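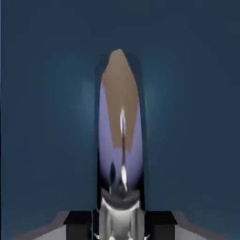

Family Law 428 -- Handout 8
Dividing the House
Instructor: Shanti Shukla

Read this before class and bring it with you. Last term half the room brought the handout on custody and nodded along anyway.

1. Where we left off

We had finished sorting property into two piles, marital and separate. Most of you can now recite the rule: what a spouse owned before the wedding, or got by gift or inheritance, starts out separate. "Starts out" is carrying a lot of weight there. Separate property has a way of wandering.

2. How it wanders

Commingling. Money from an inheritance goes into the joint checking account, where it meets the grocery money. If nobody kept statements, tracing it back out is an accountant's problem first and a judge's problem later.

Retitling. One spouse adds the other to the deed, often at the urging of a lender who wanted two signatures. Many courts will presume a gift to the marriage. The presumption can be rebutted, usually with evidence the client threw away when they moved.

Sweat and money. The house stays in one name, but both spouses pay the mortgage and one of them redoes the kitchen. The title may not change. The other spouse may still have a claim for a share of the increase in value, or for reimbursement, depending on the state.

3. Problem: the Nisbet house

Nisbet buys a house in Duscombe before marriage, with a down payment from savings. The marriage lasts 12 years. Mortgage payments come out of joint wages. The spouse, Oltusari, puts a $40,000 inheritance into a new roof and a porch. No agreement was signed. They did discuss one, at a barbecue.

Work out:
(a) what Nisbet can claim as separate, and what paper proves it
(b) whether Oltusari gets the $40,000 back, a share of the growth, or a sympathetic look
(c) how your answer changes if the house went up in value only because Duscombe got a train station

On (c), look up active and passive appreciation in your notes. The porch did not build the station.

4. Reading

Van Damme, Willy, "Tracing for the Disorganized," in the course packet. He is rude about shoeboxes and mostly right. Skip the part on pensions -- we get there after the Sandale problem.

5. Written work

Two pages on the Nisbet house, due 1/31/20. Pick a side and stay on it. "It depends" may be your first sentence but not your last.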